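Risar Radio moves live sessions to larger room at Clometti Hall 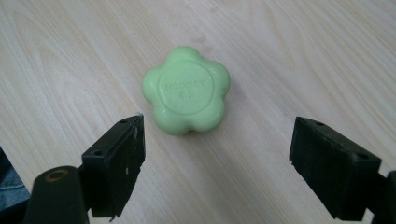 Listeners who win passes to Risar Radio's in-studio sessions will be going to a different address starting in October. The station is closing its session room on the second floor of the Cellden Building and moving the series to the former rehearsal wing at Clometti Hall, four blocks east.

The old room held 30 people standing. The new one seats 73, with a raised stage at one end and a separate control booth behind glass. Bands will load in through the rear dock on Cellden Street, which ends the long wait for the freight elevator that delayed several shows last winter.

Risar Radio has recorded 967 sessions since the series began, most of them with touring acts who had a show in town the same night. The full archive will stay online. Recordings from the first few years, which were only available as audio, are being remastered and will go up in batches through the spring.

Sundqvist, the firm that built the station's current broadcast desk, is handling the sound treatment and wiring. The walls have been lined with fabric panels and the floor has been raised on rubber mounts to keep out noise from the street. A grand piano that belonged to the hall has been restrung and will be available to visiting artists.

Passes will still be free and will still be given away on air. The station received 1,883 entries for its last giveaway, a record for the series, and said the demand was one reason it began looking for more space. Winners may bring one guest, as before. Names will be held at the front desk, and everyone on the list needs to show a photo ID.

Doors will open 45 minutes before each session. Most sessions will start at noon, with a smaller number at 5:30 p.m. for bands that arrive late in the day. Each one runs half an hour, followed by a short interview that airs the same evening. Phones must be silenced during recording, and flash photography is not allowed.

The hall has an elevator and step-free access from the main entrance. Parking in the Clometti garage costs $6 for up to 2 hours with a validated ticket. The number 14 bus stops across the street.

Passes already issued for September sessions are good at the old address only. The first lineup for the new room will be announced on the morning show, and entry forms will open on the station's website at 9 a.m. the same day.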